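Category: Club News > Minutes

Search this site... Go

Prarnelcombe Community Orchard Group
Minutes of the February general meeting
Posted in February by the Secretary

Meeting opened at 7.05 pm in the supper room, with a very good turnout for such a warm night. Apologies were read and accepted. The minutes of the previous meeting were taken as read, with one correction: the quinces went to the Pant stall, and the crabapples were the ones that went to the school.
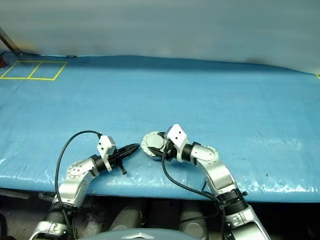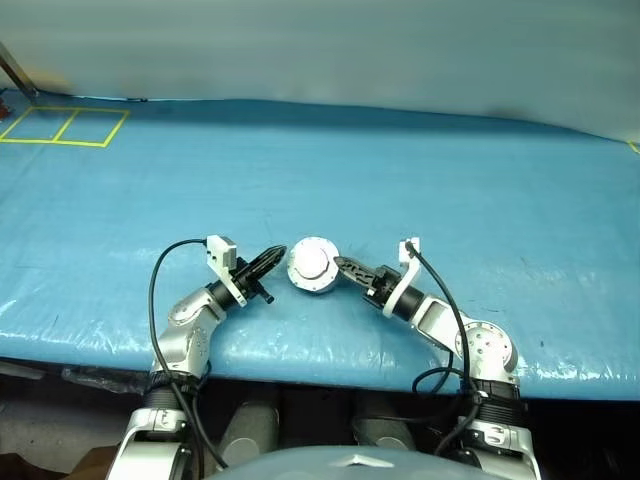

1. Matters arising

The new tap at the bottom gate is in and working beautifully. No more lugging watering cans up from the creek! The old trough stays where it is for now, as the honeyeaters have well and truly claimed it.

The bird netting borrowed from Fultov has gone back, washed and folded. Fultov have said we're welcome to it again next season, and the meeting asked that a box of plums be dropped over to them as a thank you (the good ones, not the windfalls).

2. Correspondence

In: a lovely letter from the Pant Garden Circle, asking whether their members could come and see the espaliered pears while the fruit is still on. A notice from council about green bin collection. A seed catalogue, passed around and returned slightly dog-eared.

Out: reply to council about mowing the verge.

Agreed to say yes to Pant with great pleasure. A morning visit was preferred because of the heat, with tea under the big mulberry afterwards. Members who can bring a plate, please do. Slices went down very well last time, and there is always room for another one.

3. Harvest report

What a summer! The early apples came in a good fortnight ahead of last year and the flavour has been superb. We have picked 88 crates so far across all varieties, with the late apples and most of the pears still to come. The Satsuma plums were the colour of ink right through, and the jam made from the first picking was tasted at the meeting on fresh scones. Minuted by request: it was the best we've had.

The two young apricots by the shed put on a lot of growth but no fruit to speak of. General feeling was that they should be left alone over summer, given a light prune before the autumn rain, and not fussed over.

Codling moth was noticeably down along the creek rows, where the cardboard bands went on early. The top rows were banded late and it showed. Moved that all rows be banded at the same working bee next spring. Carried.

4. Cider press

Long and cheerful discussion. The press from Gitgate has been offered to us again on the same terms, and everyone who was there for last year's pressing was keen to repeat it. The juice was magnificent, and so was the mess. It was suggested we hire the bigger hopper this time and set up on the grass instead of the concrete, where the wasps were less of a bother.

Moved that we book the Gitgate press for the weekend after the late apples come off. Carried with applause.

Members are asked to start saving clean bottles with lids now. Please soak the labels off at home. Last year there was still a queue at the sink at dusk.

5. Grafting day

Planning for winter grafting is under way and it's shaping up to be a ripper. We have scionwood promised from 10 heritage varieties, including a russet from an old garden on the Pant road that none of us has managed to put a name to. Rootstock to be ordered by the end of the month. Knives, tape and wax to be checked over beforehand, and blunt knives brought along to the next working bee for sharpening.

Beginners are warmly encouraged. Last year's beginners had takes on nearly everything they tried and have been showing us photos ever since, which is just as it should be.

6. General business

The wheelbarrow with the flat tyre has been fixed. The other one now has a flat tyre.

A request was made for more shade near the compost bays. Some favoured a grapevine on a wire, others a fig. Left to the next meeting so people can go and stand there at 2 in the afternoon and form a view.

The gate combination has changed. Ask at the shed.

There are 4 spare copies of the pruning booklet on the shelf in the supper room, free to new members.

Next working bee: mulching the citrus, early start, bring gloves and a hat.

Meeting closed at 8.40 pm, followed by supper and more of the jam.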